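Kemolmont House Fruit Program
Progress report to the Liem Fund
Prepared by Suqin Lei, program coordinator
May 19, 2026

What we said we would do

Our application promised fresh fruit for every resident of Kemolmont House who wanted it, served on trays, in their rooms, by people who had been shown how. It also promised a written guide of no more than two pages. The fruit is going well. The guide is at five pages and Mitsuko Ebihara is cutting it with what I can only call reluctance.

Where the money went

Of the $700 granted for this stage, $400 has gone on fruit and $70 on trays. The rest is unspent and is being held for the winter citrus, when mandarins are cheap and everyone remembers they like them. Giltavon has delivered to the kitchen door every time except once, when it delivered to the dental clinic across the road. The clinic was very gracious and kept two bananas.

Tray practice

Most of the work since our last report has been practice at sorting and plating. We do this on a made-up bed, as the bed is where the tray ends up in real life. A kitchen bench is flat and forgiving. A bedspread has hills in it, and anything round will find the valley. Kidus Negussie wanted a plain cover so that the fruit would show up better. We have the spotted one, and the fruit shows up well enough.

The exercise is simple. The fruit starts out loose on the bedspread with the tray beside it, and it all has to end up on the tray with no bruises and nothing on the floor.
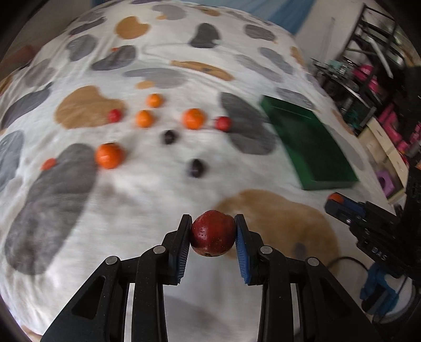

Apples turned out to be the argument of the season. Dimas Tarigan holds that a whole apple takes up half a tray and is no use to anyone with dentures. Yoga Saragih holds that people like to be given a whole apple even if they never eat it. We have settled on whole apples by request and slices otherwise, and the slices go brown while the two of them discuss it.

Tangerines and mandarins remain the favourites by a distance. They peel without a knife, they smell good, and a resident can put one in a cardigan pocket for later. Laundry has raised the pocket issue with us in writing.

Plums are popular but stain. Cherry tomatoes caused a short dispute over whether the fund covers them. I have recorded them as fruit and would be grateful if the matter could rest there.

The trays

We bought shallow ones with a raised edge. The edge is enough to stop a tomato on a level surface and nearly enough on a mattress. The earlier Civomex trays had handles, which caught on everything, and have gone to the craft room where they hold glue.

The rule for loading is now big fruit first, small fruit into the gaps, and soft fruit last. Mitsuko's draft gives this a page and a half. Strawberries are to be put down – not dropped – and anything that rolls off is washed before it goes back. 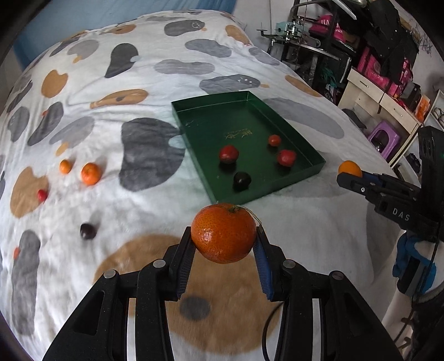
How is the order decided when a resident wants only the small fruit?
The resident gets only the small fruit. The loading rule is there to protect the strawberries, and a tray of cherries and nothing else is perfectly acceptable.

Still to do

The guide, at two pages. A second round of practice for the evening staff, who missed the first because it was held in the morning. A decision on grapes. We would like to carry the unspent balance over to August and will send the final figures then, along with the receipts, one of which has plum on it.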